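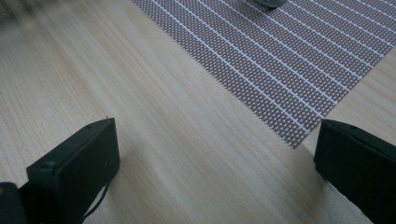 Musora
Contributing writer, home workshop pages

Clullitau is a hand-held gripper you can build at home or in a shared workshop, and I've put together two of them now, so I get to write the entry! The name covers the whole tool: a pair of black fingers that face each other, the body behind them and the cable (mine is thin and black, and it likes to wander towards the table).

Fingers. Each one is a boxy block with a flat pad on the inner face. I print mine slowly, then sand the pads until they meet evenly along their whole length – a bit fussy, but a crooked pad will pinch a spoon and drop it.

Drive. Most builders use the small Nägeli servo. Mine gets its signal from a Cirik board, with 500 as fully open and 2000 as fully shut. Please don't send it 3000, the horn on my first build went straight into the housing and I had to print a new one.

Testing. I favour the kitchen table over the bench. Bare wood gives you a smooth, plain surface, and a woven placemat adds a raised edge and a fringe for the fingertips to catch on. Start on the wood with the fingers apart, close them a few times on nothing, then try the corner of the mat. If the cable tugs when the fingers open, give it a bigger loop and tape it to the body.

See also: parallel grippers, servo calibration, cable strain relief.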